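Home | Kitchen | Storage | Trays and bins | Delivery | Contact

Caron open storage tray

The Caron is a plain plastic tray for cupboards, fridges and pantry shelves. It is sold by Cekard and comes in two sizes, small and large. There is no lid and there are no dividers. People mostly buy it to keep small packets and cartons together so that they can be pulled out in one go.

The large Caron measures 328 mm along the long side, so it fits front to back in an ordinary kitchen wall cupboard with the door shut. The small one is half the depth of the large and will go on a fridge shelf beside a bottle rack.

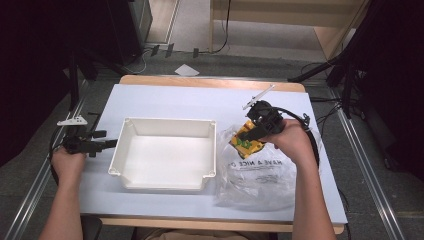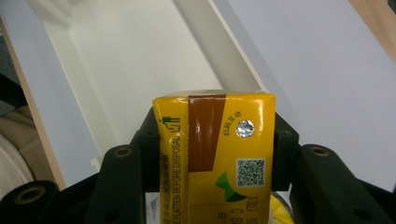
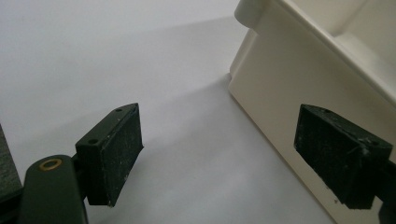 What people keep in it

Drinks cartons are the usual thing. They stand up well on their own when they are full, but they fall over on wire shelves, and a tray with a flat floor stops that. Stock cubes, sachets, tea, packets of seeds and bathroom bits are the other common ones. We would not use it for loose flour or rice. Buy a tub with a lid for those.

If you keep cartons in the fridge, put the newest at the back and pull from the front. A tray makes this easier because you can take the whole thing out, load it on the worktop and slide it back in. Check the bottom of the tray when you do. Juice that has leaked and dried is harder to shift than juice wiped up the same day.

Care

Wash by hand in warm water with ordinary washing-up liquid. It can go on the top rack of a dishwasher, but keep it away from the heating element or the floor may bow. A bowed tray rocks on the shelf, and we can't replace it for that reason. Stains from curry paste and tomato will fade in sunlight over a few days — leave the tray on a windowsill.

Don't use scouring pads. They leave fine scratches which then hold dirt.

Stacking

Empty trays nest inside each other. Full trays can be stacked 3 high if the contents are lower than the rim. Don't stack them at all on a shelf above head height.

How it compares

The Odar tray, which we also stock, is deeper and has handles at each end. It is the better choice for a high shelf or for anything heavy. It costs more and takes up more room, and it won't fit under a low fridge shelf. The Caron suits drawers and shallow cupboards. If you need to raise a tray off the floor of a larder, the Stiltside stand takes the large Caron or the Odar, but the small Caron will slip through the rails.

Ordering

Sold singly or in packs of 13. Delivery is free on packs. Returns are accepted if the tray is unused and the label is still on the base. The small size is out of stock until April.

Comments

Got 2 of the large for under the sink. They fit either side of the pipe, but measure first as ours was close.

Is the rim meant to flex a bit when it's full? Mine does if I lift it from one end.

Lift it from both sides. Mine has been fine for tins that way.

Would like these with a lid please.

Why 13 in a pack? I only have room for 12 — the last one lives in the car now.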